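Sonbridge Countertop Chores: data card and README

What this collection is for

People ask us, usually within a minute or two of hearing what we work on, whether a robot can tidy a kitchen yet. We have never had a good short answer. A robot can do parts of it, some days, with some objects, and then it will meet a tray leaning the wrong way and the whole afternoon goes into that tray. Sonbridge is our attempt to write the long answer down as data, so that other people can look at the same small chores we look at and come to their own view.

The collection holds 1,257 episodes of robot arms working at a kitchen counter. Every episode was teleoperated, meaning a person was steering the arm the whole time. Nothing in the release was done by a trained policy. We say so early on, having watched more than one visitor look over a few episodes and come away thinking the machine had worked it all out by itself. It would be lovely if it had!

There are 26 chores. They are plain ones: move a piece of toy food from a plate to a bowl, shift a cutting board, pick up a tray, put a lid back on something. We chose them by spending a while in our own kitchens and noting what our hands did before breakfast, and then crossing out anything that involved heat, knives or a full cup of coffee.

The counter

We went back and forth on how crowded to make the workspace. Our first pilot used a bare table, and the numbers were wonderful and told us very little. A real counter has a toaster on it, and a crock with a spoon sticking out, and a box of cereal that somebody meant to put away, and all of those things are in the way of an elbow. So the release uses a cluttered counter from start to finish, and we left the clutter alone as much as we could.

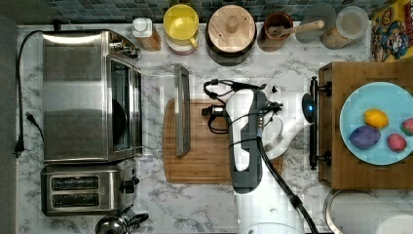
Overhead view of the counter, with the arm over the cutting board and the gray tray on its edge. Toy food on the plate at right.

The toy food deserves a word. We would have liked to use real fruit, and we did try it, but a lemon on its third day of being gripped is a different object from a lemon on its first, and we wanted episodes recorded weeks apart to be comparable. Toy food keeps its shape. The price is that it tells you very little about squeezing something soft, so please don't use this collection to make claims about handling produce.

How the episodes are split

Training: 1,019 episodes
Validation: 26 episodes, one per chore
Test: 212 episodes

The test episodes use object layouts that don't appear in training. The objects themselves are the same. If you want to know how a policy copes with a mug it has never met, you will need to bring your own mug.

What has been hard

Flat things. We expected trouble with round things that roll, and we got some, but flat things have cost us far more time. A cutting board lying on a counter offers the fingers very little to hold. An operator will generally come at it from an edge, lower the gripper slowly, miss, back off, and come at it again from a slightly different angle. A person slides the board until it hangs over the counter edge and then pinches it, without giving it a thought. Some operators found their way to the same trick, and those episodes carry the tag "overhang" in the notes file.
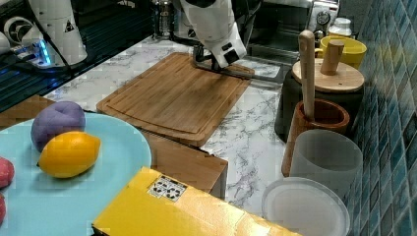
Gripper at the far edge of the cutting board. A second arm stands at upper left.

Clear and frosted plastic comes next on our list. Depth readings on the translucent containers are poor, and sometimes missing altogether. We have left the holes as they are instead of filling them in, on the theory that you may have a better way of filling them than we do.

The third trouble is reach. When an item sits close to the backsplash, the arm may have to stretch over everything in front of it, and operators are understandably careful about that. Those episodes run long. Please don't trim the slow parts and report the result as a speed.

So, can it do the chores?

With a patient person steering, mostly yes. We marked an episode as complete only if the chore was finished without anyone reaching in to help, and the incomplete ones are included and labeled. Without a person steering, we would say no, not in a way you would want in your home while you were in another room. Our own baseline, Irnent, manages several of the pick-and-place chores and is close to hopeless on the boards and trays. We are fond of it anyway. The baseline's weights and settings live in their own folder, along with a log of its test runs.

Labels and known problems

Of the training episodes, 599 have step-by-step text labels. The rest have only a chore name and a complete or incomplete mark. Labels were written after recording by members of the Stitura group, and you will find that one labeler says "set down" where another says "place." We have not evened these out.

A batch recorded in December has a small clock drift between the arm readings and the video. The affected episodes are listed in drift.txt, and the script beside it will line them up well enough for most uses.

Use and credit

You are welcome to use the collection for research and teaching. Please credit it as the Sonbridge collection, Stitura group. Questions, corrections and odd findings can go in the issue tracker, which we read every morning, coffee in hand.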